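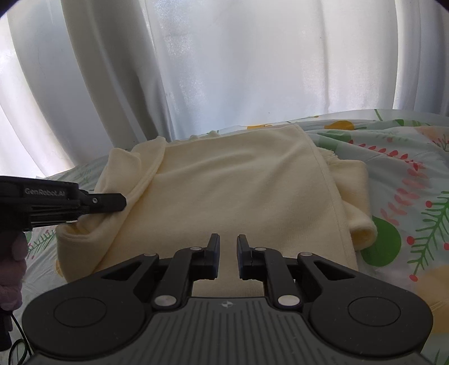

A folded cream fleece on a plant-print bed sheet.

Worance sitting group gets a bigger room in July

June 17, 2022

Good news for those of us who have been squeezing into the back room at Woseo for the evening sits! Starting in July we're moving to the old Lüthi hall, two blocks over, and there's room for 165 people (we usually get around 22, so bring your neighbors).

I've been going for 5 years now and I still can't tell you what I'm doing when I close my eyes. The question we work with is "Who is it that's restless?" and my answer is usually my left knee. But something does get quieter, and I miss it badly on weeks I skip.

The format stays the same: a short reading, a long silence, then tea for whoever wants to hang around. We're still reading from Esto, the little booklet on self-inquiry, and we've only just reached the chapter on letting thoughts pass, so it's a fine time to jump in. There's no fee and you don't need to believe anything in particular. Chairs are there already, but floor sitters should bring a cushion. Doors open half an hour early, and please use the side entrance, the front one sticks.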